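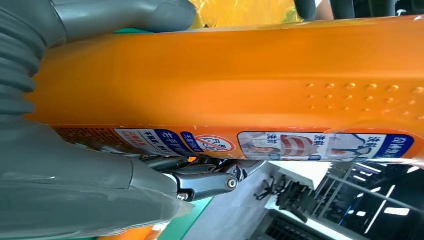
Large orange plastic bottle with Chinese label.

Label station: Chinese product names printing as empty boxes
Status: Closed
Opened: 16 July 2019
Reported by: Mared Ruddock, Wemedis goods-in
Assigned to: Jonatan Moen

Problem as reported

Second-language line on the shelf labels comes out as a row of empty boxes. English name, item code and barcode are fine. It happens on every product that has a Chinese name in the Sevura list and on none of the others. The preview on Mared's screen looks correct. Labels printed before the server was moved are correct too, she has a part roll in the drawer.

Setup

Sevura label software on the print server, an Engström thermal printer at the goods-in bench, product list loaded from a CSV file that purchasing exports. The list has 166 products. Labels are on rolls of 1000.

Log

Jonatan: Asked Mared to print one label from her own PC with the printer shared directly, so the job skips the server. Chinese line prints correctly. The printer can do it, then, and the data in the list is good.

Jonatan: Same label sent through the server, boxes again. Tried a different item, same result. Turned the printer off and on, no change. Ran the printer's self-test page and nothing odd on it. Darkness and speed settings are the same as in April.

Jonatan: Checked the template. The second-language field asks for a font that was installed on the old server under Åsmund's login only, not for all users. The new server never got it. When the font is missing Sevura doesn't give a warning, it substitutes the default font, and the default has no Chinese characters in it. That explains the boxes.

Jonatan: Copied the font file over and installed it. Still boxes. Restarted the Sevura service. Still boxes.

Åsmund Lunde: You've installed it for yourself. The service runs under its own account and can't see fonts that belong to a user. Uninstall, then right-click the file and choose install for all users. I made the same mistake the first time and got around it by running the service as me, which I should have written down.

Jonatan: Done. Restarted the service again. Test label prints properly from the server. Printed 3 more from different product groups, all good. Asked Mared to carry on and left the ticket open until the end of her run.

Mared: Boxes are gone but now I have question marks. Only on the newer items. The ones that were in the list before are fine.

Jonatan: Different fault. Boxes mean the character is there and the font can't draw it. Question marks mean the character was lost before it got to us. Opened the CSV in a text editor and the question marks are in the file itself, so the printer and the font are out of it. Passed to Aurélien Fleury in purchasing.

Aurélien Fleury: I add new items in the spreadsheet and save as CSV. I've always done it that way. The names are right when I paste them in.

Jonatan: There are two CSV choices in the save box and they look nearly the same. The plain one uses the old Windows character set and replaces anything it doesn't know with a question mark. It needs to be the one with UTF-8 in the name. Once the file has been saved the wrong way the names can't be recovered from it, they have to be pasted in again from the supplier's sheet.

Aurélien: How did the older items survive, if I've been saving the same way?

Jonatan: They were never overwritten. The import was set to "add new only", so the existing rows weren't touched. I've checked and all of the old rows came from a file Liis made.

Aurélien: All right. Re-pasted the names and saved as UTF-8. New file is in the shared folder.

Jonatan: Imported. The new rows still show question marks, because "add new only" skips them now that they exist. Changed it to "add and update", took a copy of the list first, imported again. Names are correct on screen. Put the setting back afterwards.

Mared: First column is wrong now. There's a stray character in front of the item code on the first line and it won't scan.

Jonatan: Byte order mark. The spreadsheet writes an invisible marker at the start of a UTF-8 file and Sevura reads it as part of the first field. There is a tick box for it on the second page of the import profile, "file begins with BOM". Ticked it, deleted the bad row, imported again. First item scans.

Mared: Ran 50 labels across old and new items. Checked every one against the list. All correct. Two of the longer names run close to the right-hand edge but they're readable.

Jonatan: Dropped the second-language field one point size in the template for the long names. Saved the template under the same name so nobody has to pick a new one.

Liis Priedītis: Please don't forget the Flammont template, it's a separate file and has the same field. It's only used when a Flammont order comes in so you might not hear for a while.

Jonatan: Checked it. It asks for the same font, so it prints correctly now. Changed the size there as well.

Cause

1. Label font not installed for all users on the new print server.
2. CSV saved in the old Windows character set, new names lost on save.
3. Import profile not set to expect a byte order mark.

For next time

Fonts are now on the server build sheet. Purchasing has a note beside the export steps saying which CSV type to choose. If the Chinese line goes wrong again, look at what is printed before changing anything — boxes, check the font; question marks, open the file in a text editor. Don't open it in the spreadsheet to check it, and definitely don't save it from there.

Labels already stuck on stock with boxes on them: Mared has pulled the shelf numbers and will relabel as she gets to each bay. The part roll of misprints went in the bin.

Comments (4)

Aurélien Fleury: The save box goes back to plain CSV each time I open a new file. Is there a way to make it stay on the other one?

Jonatan Moen: Not that I've found. If you start from last month's UTF-8 file it sometimes keeps it, but I wouldn't rely on that. Have a look at the file type before you click save.

Mared Ruddock: Can the preview be made to show what the server will print? I'd have caught it on the first label.

Åsmund Lunde: The preview uses the fonts on your own PC. There's a "render on server" option under View. It's slower, but turn it on when you're using a new template.

Related tickets

Goods-in printer skips every second label after roll change
Sevura import stops on item codes with a leading zero
Barcode too pale to scan, Engström bench printer
Moving shared printers to the new print server
Flammont template prints the old return address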